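## 4. Adding a film to your Ondholm watchlist

Ondholm keeps track of films that have been announced, are shooting, or have a release date. The free plan holds up to 800 titles.

1. Open **Library** and select **Add title**.
2. Type the working title or the director's name. Working titles often change, so try the director if the first search finds nothing.
3. Choose the matching entry and set its status to **Announced**, **Filming** or **Dated**.
4. Under **Crew alerts**, turn on the roles you want to follow. Director and lead cast are on by default.
5. Select **Save**.

**Note:** A film with no director attached shows a blank line in the crew list. The line fills in when the studio confirms the hire — you don't need to add the title again.

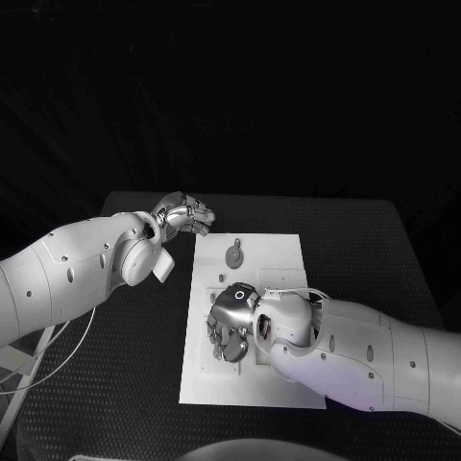
**Can I follow a film that has been announced twice under different names?**

Add the newer entry, open its menu and select **Merge**. Your notes and ratings from the older one move across.

### 4.1 Importing a list from Nusville

1. In Nusville, export your list as a CSV file.
2. In Ondholm, go to **Library > Import** and pick the file.
3. Check the two columns marked **Title** and **Year**, then select **Import**.

**Caution:** Importing replaces any status you set by hand. Export a backup first if you have edited a lot of entries.

If the import stops with error 3601, the file has a row without a title. Delete the row and import again. Lists exported before July use the older date format and need to be saved again in Nusville first.

Section maintained by Gwawr Rosser. Last changed 1 Jan 2024.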